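The trouble with the good table
Why are we still being told to buy furniture for life?

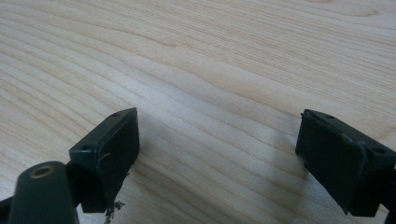
The phrase "buy it once" has been doing the rounds in furniture shops for as long as I have been old enough to be sold a sofa. It is on swing tags, in brochures and, lately, in the mouths of friends who used to talk about football. The argument goes that a cheap table is a false economy and a dear one is a kind of savings account. I have some sympathy with this. Pale wood with long, wavy grain lines running across it on the slant, honey-tan in one band and nearly white in the next, is a lovely thing to look at over breakfast. Whether it is a sensible use of a month's wages is another matter, and the people who say so most loudly tend to be holding the card reader.

I started keeping notes in May, when my own dining table gave up a leg and I went looking for another. The first shop I tried, Cestura, had a table for six at 889 pounds. The card beside it said "heirloom quality". I asked what the guarantee was. Two years, said the assistant, who was very nice about it, and then there was a longer one you could pay extra for. An heirloom with a two-year guarantee is a curious object. My grandmother's clothes mangle came with better terms.

Nisto, a few doors along, had a sign promising that each piece would "outlive its owner". I am in my fifties, so this was perhaps less of a boast than they intended. The guarantee was five years on the frame and one on the finish, and the small print ruled out heat, damp, direct sunlight and "improper cleaning". A table kept away from all four would need to live in a cupboard.

Some furniture does last, of course. We have all seen a farmhouse table with a century of knife marks in it. But we don't see the ones that went on the bonfire. Old furniture looks well made partly because the badly made stuff has gone, and it is a poor sort of evidence for what a shop is selling this winter.

Wilson Flores has repaired chairs and tables in the same yard for most of his working life, and I went to him expecting to be told off. He wasn't much interested in the price of anything. Joints fail, he said, and a joint you can get at will be mended, while a joint buried under glue and trim won't be. He showed me a sideboard that had cost its owner a great deal and could not be taken apart without ruining it. Next to it was a kitchen chair, plain as you like, on its third set of rungs.

"People ask me if it's solid," he said. "I'd ask if it unscrews."

I put this to Arango, who sell mostly online and whose catalogue uses the word "forever" 14 times. (I was bored, and it was raining.) Could I buy a spare leg for one of their tables? They did not stock parts. Could the top be sanded? They would not recommend it. What would they recommend if the top were badly scratched? There was a pause on the line, and then I was offered ten per cent off a new one.

Then there is the matter of whether we want the same table for life in the first place. I have moved house seven times. The table that suited a rented flat would not go round the stairs in the next place, and the big one we bought after that sat in my brother's garage for two winters because we could neither use it nor bear to sell it. When we did sell it we got 72 pounds. So much for the savings account. Brown furniture in general has been going cheap at auction for years, which ought to trouble anyone who tells you that quality holds its value.

The other side has its own nonsense. Pludlow will rent you a dining set by the month and take it away when you tire of it, and call this freedom. I did the sums and stopped when I reached the end of the second year, by which point I would have paid for the thing and still not owned a spoon rest.

In the end I spent 200 pounds on a second-hand table with a stain at one end and bolts you can reach with an ordinary spanner. Flores looked it over and said the top was decent and the legs were not a matching set. He thinks one of them may need doing before long. He has quoted me for it already.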